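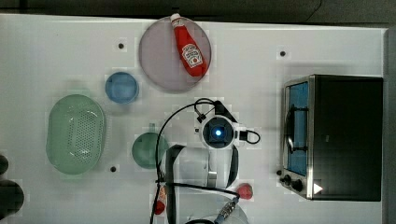 Why does the second coat of shellac drag when the first one went on clean?

The alcohol in the new coat softens the old one, and if the pad is too wet or you go back over a stroke before it flashes off, you pull up what you already laid down. Less on the pad, and leave the stroke alone.

Home | Notebook | Recipes | Jigs | Suppliers | Log in

October, afternoon

Picked up the Sirstead cabinet again. Doors and top were sanded to 220 last time and left under paper. Wiped down with alcohol, let it sit through coffee, no raised grain worth mentioning. One glue smear on the left door near the lower hinge that I missed. Scraped it, sanded the spot, wiped again. It still shows a little pale at a low angle. Will see what it looks like under color.

Mixed fresh flakes. The old jar was from spring and a drop on glass stayed tacky overnight, so I threw it out. New batch is the dewaxed blond flakes from Prirnono, ground in the coffee mill first. They dissolved in an afternoon with shaking. Strained through a paint filter into 700 ml of alcohol. Label is on the jar with the month and the cut. Please put a label on yours too.

Padded two coats on the top. First coat fine. Second dragged along the back edge where I went over the same place trying to even out a dry line. Stopped there and left it.
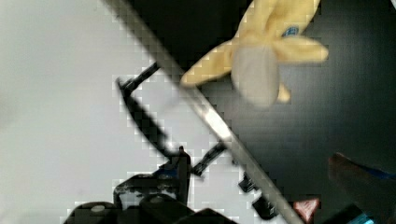
Sheehan Street Workshop / Finishing Bench

Came back to it the next morning. The drag marks are shallow. Cut them back with 400 and a little mineral spirits and they were gone in a few passes. Did not go through to wood. The pad had picked up a stiff edge from drying out between coats, so I made a new one: wool core, old cotton sheet outside, no seams on the face. The pad lives in the closed jar from now on, with a teaspoon of alcohol in the bottom.

Third and fourth coats with the new pad. One drop of oil on the face for the fourth. I don't like using more than that on open wood because it has to come out again later and it never all comes out. Straight strokes end to end, landing and lifting past the edges. Waited an hour between coats. Room was 22 C the whole time by the wall thermometer, windows shut.

Test boards, same wood as the doors, for the color question:

Board A: blond only, four coats. Too cold next to the old drawer fronts.
Board B: one coat garnet under three blond. Close. Slightly orange in daylight.
Board C: thin walnut dye, then blond. Good match in lamplight, too gray by the window.
Board D: half-strength garnet, then blond. Best of the lot in both.

Going with D for the doors. The garnet was cut by half from the jar Steinar mixed, so anyone repeating this needs to start from his jar or work out the strength for themselves. I did not weigh it.

Tipene looked at the boards and preferred C. He was standing under the lamp. We took all of them over to the window and he came around to D, with the note that the drawer fronts will go on darkening and the new doors will go on behind them for years. True, but I am not going to chase that.

Hardware: the Bovov hinges came with screws that are too long for the door stiles. The points would come through. Cut them down with the screw sleeve in the vise and dressed the ends on the small grinder. The brass ones from the drawer under the bench are the right length but the heads sit proud of the countersink. Used the cut ones.

Pilot holes drilled and waxed. Ran a steel screw in each hole first and backed it out again before fitting the brass. None broke.

The pale glue spot disappeared under the garnet on the left door. I would not count on that with a lighter color.

Still to do:
- doors, two more coats both faces
- rub out the top, 0000 wool and paste wax, after a week at the least
- inside of the case gets one thin coat and no wax
- order alcohol, we are down to the last can
- catch plate for the right door, the old one is bent

The top is on the high rack with nothing over it. Please don't stack anything on it. Shellac this fresh will print from a sheet of newspaper.

Comments (3)

Steinar Brøndum: My garnet jar is a two-pound cut, or was when I mixed it. It has been opened a lot since.

Tipene Hinds: Still like C. There is a catch plate in the tin with the odd keys, try that before ordering.

Steinar Brøndum: Alcohol ordered, two cans.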